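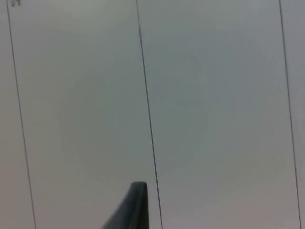

Offside used to be an argument you could have in the stand and settle, or not, on the walk home. At Tovanside this season we have been waiting for a verdict from a screen. The league says the new system is fairer, and I have yet to meet a supporter who believes it. What we get is a still picture and a few lines drawn across it, as thin and dark as the three running down that pale surface, and we are expected to accept that a striker's shoulder was past one of them. Who picked the moment the pass was played? The league has never said.

I watched the Brorkesby match from behind the goal with 2,000 others. The winner went in, everyone jumped, and then we stood there for around three minutes while it was looked at. By the time it was given, half of us had stopped caring. A goal you have to celebrate twice is worth less both times.

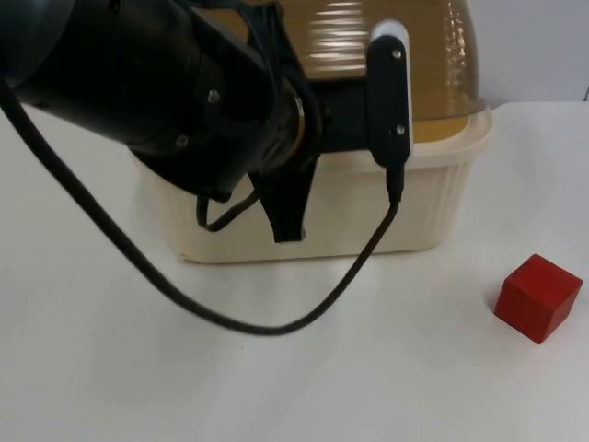
The defence is always accuracy. Fine, but accurate to what? A player's boot moves a good way between one picture and the next, and the people selling these systems go quiet when you ask about it. The league's own review looked at 453 decisions and called the results encouraging - a word I'd want to see explained before anyone spends more money.

I'm not asking for the old days back. Linesmen got plenty wrong, and the Donnelly Cup semi-final still annoys me. But if it takes longer than a minute to find the error, it wasn't much of an error. Give the goal and get on with it.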